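Ein Spielbrett aus Ahorn für Formenklötze selber bauen

Endlich komme ich dazu, das aufzuschreiben! Seit dem Frühjahr liegt bei uns ein großes, helles Ahornbrett, auf dem die Kinder ihre Bauklötze sortieren, schieben und stapeln, und ich würde es sofort wieder bauen.

Das Holz
Ich habe drei gehobelte Ahornbretter genommen, die längs verleimt werden. Achtet beim Auslegen auf die Maserung und dreht die Bretter so lange hin und her, bis euch das Bild gefällt – bei Ahorn mit welliger Zeichnung macht das richtig Spaß.

Verleimen
Leim dünn auf die Kanten geben, zusammenschieben, 4 Zwingen ansetzen, abwechselnd von oben und von unten. Nach 20 Minuten den ausgetretenen Leim mit dem Spachtel abheben (nicht wischen, sonst schmiert er in die Poren). Über Nacht liegen lassen.

Schleifen und ölen
Mit 120er Papier anfangen, dann 180, dann 240, immer in Faserrichtung. Die Kanten gut brechen, kleine Hände fassen überall hin! Danach zweimal hauchdünn ölen und den Überschuss abnehmen. Die Fugen dürfen als zarte Linien sichtbar bleiben, ich mag das sehr.

Die Klötze
Mischt die Formen ruhig wild: Zylinder, Dreieck, Sechseck, dazu Stern und Herz. Kräftiges Rot, Gelb, Blau und Grün leuchtet auf dem blassen Holz ganz wunderbar. 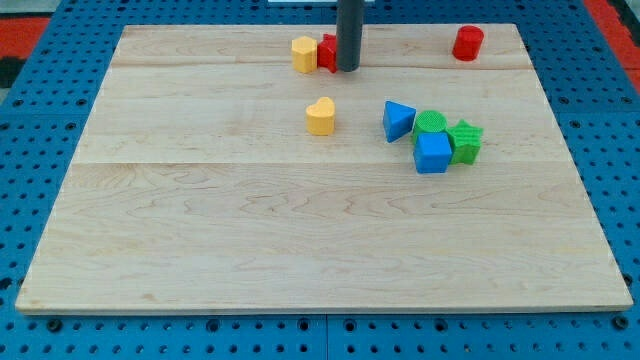 Reet Rebane schrieb dazu, sie lasse ihre Kinder erst nach Farbe und dann nach Form ordnen, und beim Stern werde jedes Mal diskutiert, ob er auch stehend gilt. Bei uns gilt er! Zum Saubermachen reicht ein leicht feuchtes Tuch, und einmal im Jahr wird nachgeölt.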